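Subject: Re: [workshop-automation] Gripper arm, bench two: fingertip material and plate handling

Members of the list,

The Warham Shared Workshop has received several replies to its May notice concerning the arm on bench two. The message that raised the most points is quoted in part below, with our responses following each section.

> We run a similar two-finger gripper in a home workshop in Itville and have had trouble with glazed dishes. Rubber tips grip well for a while and then go shiny. Are you still using the printed tips from the first build, and if so, what closing force do you allow?

The printed tips remain in service. The first set was retired after 70 hours of running, when the left finger showed a worn spot near the point. The current set uses the same shape with a narrower left tip, so that it can lie against the face of a plate while the other finger passes behind the rim. Closing force is limited in software to 11 newtons. Members may lower this figure for their own sessions. They may not raise it without first writing to the bench coordinators at the usual address.

> Our second question concerns the rack. We tried picking from the slots and found the fingers fouled the dividers on nearly every attempt.

We had the same result with the plastic rack supplied with the Whiteley kit. The approach path has been changed so that the wrist comes in at an angle and the fingers close low on the plate, well away from the slots. Plates for a session are stood on the table in advance, on edge, with enough room between them for one finger. The rack stays at the back corner of the table and is used for placing only. Members are asked not to move it between sessions, as its position is stored in the Mundis controller and has to be taught again if it shifts.

> Finally, do you test with matched plates or mixed ones? Ours are all plain white and I suspect that is making things too easy.

Mixed plates are used. A plain white plate on a white table is hard for the wrist camera to separate from its background, but a printed one brings its own difficulty, as a strong border can be read as the rim.
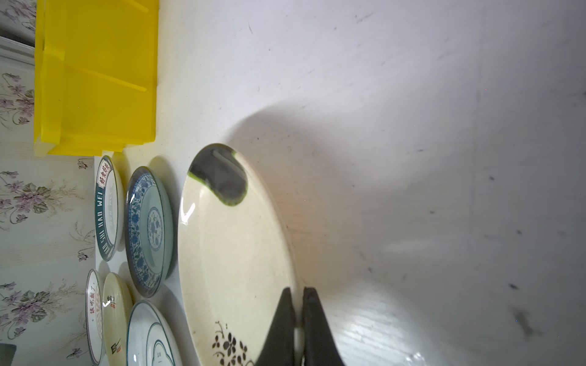
Glare is the remaining concern. A glossy glaze under the bench lamp produces a bright line along the edge, and the edge finder has at times followed that line in place of the true rim. Two changes are under trial. The first is a shorter exposure. The second is a paper diffuser over the lamp, which has been inexpensive and easy to replace. Results so far favor the diffuser, although it must be kept at least 40 centimeters from the lamp housing.

The grasp log now holds around 4,000 entries and may be copied from the workshop drive by any member. Entries made before the change of fingertips are kept in a separate folder and should not be mixed with later ones when comparing slip rates.

We would be grateful for a drawing of the rubber tips used in Itville, with the hardness of the material if it is known. Replies may be sent to the full list.

Bench Coordinators
Warham Shared Workshop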